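4.2 Folding on the bed

I went into this part of the study thinking I'd be writing about drawers. I had a whole shelf of reading on drawers! But the people I talked to in Zastville kept steering me back to the bed, which is where the folding gets done, and outerwear was the thing they had the most to say about. A T-shirt forgives you. A jacket has a collar that won't lie down, snaps that catch, and sleeves with their own ideas (Holst and I argued for a while over whether a hood counts as a collar -- I lost).

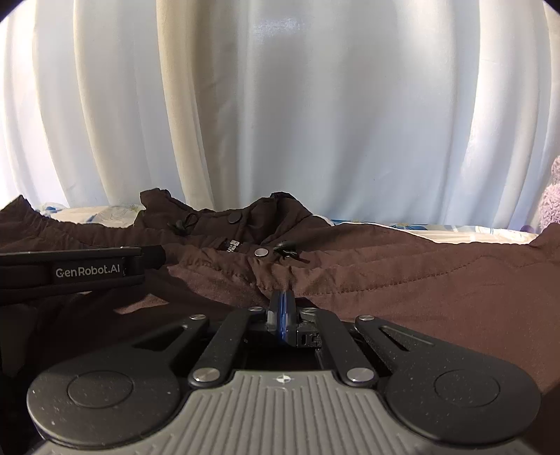

Why do people lay a jacket out flat before folding it?
Mostly to get the sleeves and collar straight first, so the creases don't get folded in and the bundle comes out close to square.

Figure 6. Brown garment spread out on patterned bedding, collar area at the far side.

Gathered sections came up again and again in my interviews. Tove Blöndal smooths hers outward from the middle with the side of her hand, then leaves whatever won't go flat. Barry Pilkington skips the smoothing completely and rolls the thing up from the hem, and I have to say his shelf looked fine to me. Of the 20 households I visited, two had a proper folding table, and both of them had laundry piled on it, so the folding had moved to the bed there too.

What I'd missed in my March pilot was how much else lives on a bed. Soft toys especially. I'd expected people to clear them off before starting, and my first coding sheet (sorry, Valdemar) didn't even have a box for them. Most folders just work in the space in front. 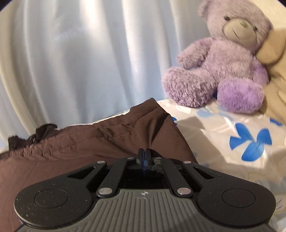

Source: S. Bundgaard, Camusgate household set.

The purple teddy bear sits up at the back with the garment spread in front of it, and that arrangement is close to what I saw in a lot of homes: toys toward the back, clothes toward the person folding. I've coded it as "shared surface" in the tables. Blöndal thinks that's too grand a name for it and she may be right, but I'd already typed it into 1,000 rows by then -- so it stays. Section 4.3 picks up with hanging, where jackets behave a lot better.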